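The Bin Will Not Save You

2020-03-04

Every December the storage people come for us. The catalogs land, the store aisles fill up with stacked plastic, and somebody in the household decides that this will be the year the closet gets sorted. I have been that somebody. I own the bins to prove it, and for a long time most of them held other bins.

So when the Warcombe catalog arrived with its promise of "a calmer home in 90 days," I did what I should have done years ago and kept a record. I would buy what the plan told me to buy, put things where it told me to put them, and see what was still standing in March. The plan wanted labeled lidded boxes for the closet, open bins for the kitchen and workroom, and a set of nesting trays for drawers. It also wanted a "landing zone" by the front door, a phrase I have not been able to say out loud.

The first thing I learned is that the storage business does not sell storage. My house had the same number of square feet after the delivery as before, minus the space taken by the delivery. The Nistside lidded boxes are handsome and they stack well. They are also tapered, so two of them side by side on a shelf leave a wedge of air between them that is good for nothing but a lost sock. I measured my linen closet before and after. With the boxes in, it held fewer towels. The towels looked terrific.

Lids are where these systems go to die. A lid means two hands and a place to set the lid down. If the box is under another box, it means moving that one first. By the third week the scissors were living on top of their box. By the sixth, so were the tape, the batteries and the good pen. I went back and read the Warcombe booklet to see what I was doing wrong, and it said I needed to "recommit." I suppose the scissors did too.

The drawer trays from Brumusholm did better, mostly in the drawer that was already neat. In the kitchen junk drawer they lasted 9 days. Then a take-out menu went in on top of the whole arrangement, and another on top of that, and the trays are presumably still under there.

Labels deserve their own complaint. The plan comes with a sheet of them, printed in a thin gray script, and the words are the sort a person picks when she has never met your stuff. "Keepsakes." "Essentials." I had a box marked "Essentials" on a high shelf for two months and never once needed to open it. Masking tape and a marker did the job better, and I could read it without my glasses.

What did work, to my irritation, was the cheapest thing on the list. The open bins, no lid, no label, went on the counter in the workroom and I used them every day. Ene makes a plain one, and I suspect the hardware store's is just as good. You drop a thing in from across the room. You look down and see it. When you want the bin somewhere else, you pick it up and go. Wiping one out takes a few seconds, where the lidded boxes have a channel around the rim that collects grit and asks for a toothpick.

I would pick a light color, too. Small dark things vanish in a dark bin. A pale floor shows you the last screw and the crumbs you ought to deal with. 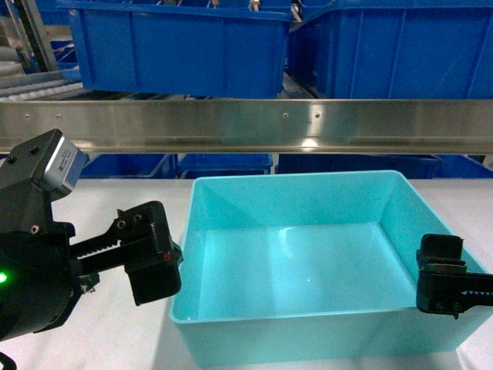
How many bins should a person buy to start with?

Buy one, and leave it out for a couple of weeks before you think about another. If it fills with things that belong together, you have found a use for it. If it fills with mail, you have found where the mail goes, and you may not need a second bin at all.

That advice would ruin the catalog business, and I notice it is missing from the booklet. The Warcombe starter set has a minimum order. The plan's own checklist has you clearing the shelves and ordering the boxes on the same afternoon, before you could possibly know what is going back on them. I gave away two bags of clothes that afternoon, and those two bags did more for the closet than everything that came in the mail.

By day 90, the lidded boxes were in the basement, stacked, empty, with a blanket over them. The trays were under the menus. The landing zone had a boot in it. The open bins were still on the counter, where they had been since the first week, and I have since moved one to the laundry shelf for clothespins.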